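Week 6: packaging and what it is for

Most of you did the Braltow reading, or at least carried it about. The short version: a wrapper has to keep air out, keep crumbs in and tell the buyer something before it is torn up. It manages the first two rather well.

**Shelf life.** Air and damp do most of the damage. Braltow gives a plain biscuit 44 days in a sealed film and 3 in an open tin, which will surprise no one who has shared an office.

**Single portions.** Wrapping each piece uses more film per gram. Shek argues it saves food, as people stop at one. Shek has evidently not met this class. 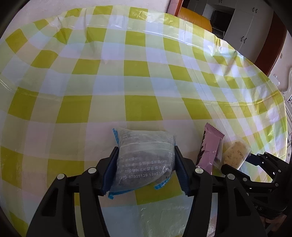
A reply from last year's group, still pinned to the course page, objects that stopping at one is beside the point: the other pieces stay sealed, so they keep, and the saving comes at the back of the cupboard. Fair enough – I have moved Shek to optional.

**Print.** Small type on film creases and goes unread. Note where a phone number ends up once the bag is full.

For next time:

- Read Promeck, chapter 3 (skip the appendix, everyone does)
- Bring one empty wrapper, rinsed
- Write around 500 words on who its text is meant for

Lamameck samples are in the tray by the door. They are not lunch.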